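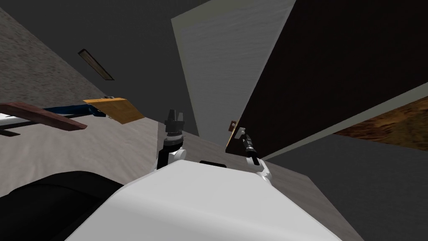 Vudari Forum > Mobile manipulation > Doors and drawers

Gripper stops just before the door handle, then the arm goes to protective stop

Posted by Duygu Ağca, May

Hello everyone. I hope this is the correct section, please move it if not.

We are testing a two-armed robot in simulation before we let it open doors in the real building. The task is simple: drive to the door, put the right gripper on the lever handle, press the lever down, pull. The left arm does nothing, it only holds a waiting pose with the gripper open.

My problem is with the last part of the approach. The right gripper comes very near to the lever, it stays there for a moment, and then I get "contact force over limit, joint 3" and both arms stop. Sometimes the fingers have not closed yet when the message comes. In the morning I ran it 35 times with the same start position and 10 of them finished with this stop. The other runs were fine, the lever went down and the door opened. I changed nothing between the runs.

What I tried already:
Slower approach speed. It became a little better but I think this is only luck.
Force limit higher. Then the stop does not come, but the arm pushes against the door and the base turns a few degrees. I do not want this behaviour on a real door, and even less when a person is standing behind it.
A new handle model, the Rendport one from the library. Same result.

The log says that the planned path is free of collisions every time. So how can there be a contact force when the planner sees no contact? I am using the wrist view to check the fingers, and they look normal to me. 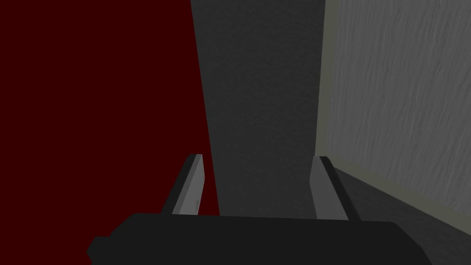 Wrist view with the gripper open, nothing between the fingers.

Thank you for any idea, also small ones. I have been with this for three days and my colleagues are tired of hearing about it.

bemov_user
Physics engines are like this. Increase the solver steps and restart. Worked for me.

Valcárcel
Hello Duygu, I had nearly the same fault last year, also with a lever handle, so I write a bit longer.

The planner and the physics do not always use the same shapes. In many door models the visible lever is a detailed mesh, but the collision shape is one simple box around the lever and everything near it. The planner may use the detailed one, or it may even ignore the handle completely, because someone added the handle to the list of "allowed contacts" so that the grasp is possible. Then the log says free of collisions, and this is correct for the planner, but the physics feels a box that you do not see.

Please turn on the display of collision shapes and look at the lever from the side. In my case the box was bigger than the lever and it covered the latch plate too. One finger touched the corner of this box before the closing command. If the base stopped a little more to the left, the finger passed. If it stopped a little to the right, it touched. This would explain why you have good runs and bad runs with the same program. The start position is the same, but the position where the base stops before the door is probably not exactly the same. Write this position in the log for every run and compare the good ones with the bad ones.

If you find the box, replace it with two shapes, one for the lever and one for the plate, and test again with your old force limit.

About the higher limit: please put it back now, before you forget. I forgot. The value was saved in the common settings file, and when we moved to the real arm it pushed on a closed door for 340 milliseconds before the second protection stopped it. The door was not damaged but the gripper had to go for repair, and we had to write a report. I would also make the program cancel the approach and go back a few centimetres when the force rises before the fingers have closed. A full stop with the gripper beside the lever is safe, but afterwards a person must go near the arm to free it.

One more question: is the waiting pose of the left arm included in the planning? When the base turns, this arm turns with it. In a narrow corridor it can touch the wall.

Duygu Ağca
Thank you very much, Valcárcel! I turned on the collision shapes and there is really a big box, it goes over the lever and the latch plate together. The Rendport handle has the same kind of box, so it is clear to me now why the change did not help.

The force limit is back at the old value. It was in the common file also at our side – I checked with a red face.

I also tried more solver steps, but the stop still comes. The left arm is not in the planning, so I will add it. The separate shapes I will make tomorrow morning and I will write here what happens.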